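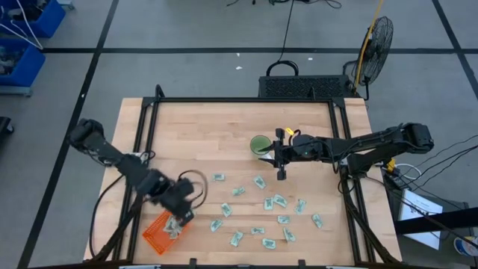
Re: left arm drops out after a few minutes

Sorry for the slow answer. We had the same fault on the Potdale cell in June, and in our case it was the wrist cable and nothing in the software. The cable comes off the gripper and has to make a loop above the wrist before it goes back down the arm. If the loop is too small it pulls tight when the gripper points down over the basket, and the connector at the last joint works itself out a little at a time. The left arm on our table reaches down at a long diagonal to get to the orange basket in the near corner, so it spends most of its time in the worst position for the cable. The right arm stays out nearly level, by the green bowl, and has never given us the error.

On 2019-08-11 the Neltau group wrote:
> We have two arms on one table, facing each other, sorting play
> money into a basket. The left one loses its gripper after a while.
> The log says "no response, ID 23" and the other joints keep going.
> Power cycling brings it back. We have swapped the controller board
> and reloaded the settings. The supply voltage looks fine at idle.
> Has anyone seen this? Is it worth sending the gripper motor back to
> Galanis?

I would not send the motor back yet. If the other joints keep talking and only the last ID goes away, check the cable first.

What we did, in order:

Turn off the power to both arms, not just the bad one. Ours share a supply.

Support the left arm by hand and move the gripper to the basket position. Look at the cable while you do it. It should still have slack with the fingers inside the basket and the wrist turned all the way each way.

Unplug the connector at the gripper motor and look at the latch. Ours was worn on one side and would slide out with a light pull. We replaced the whole cable with one 200 mm longer and tied it at the forearm only. Do not put a tie on the wrist itself. We tried that and it broke a wire inside the jacket in 2 days.

Power up, run the arm slowly between the table and the basket, and watch the error count for that ID. It should stay at zero. Then go back to normal speed.

We now check that connector every 3,000 picks and write it in the cell log. The new cable has been in since June with no dropouts.

One more thing about the basket. If it gets bumped so it sits farther out, the arm has to stretch and you lose the slack again. We put it back by hand before each run. I have asked Dodine for a bracket drawing but do not have it yet.

If the error follows the motor after you change the cable, post the log and I will compare it with ours.

Potdale cell maintenance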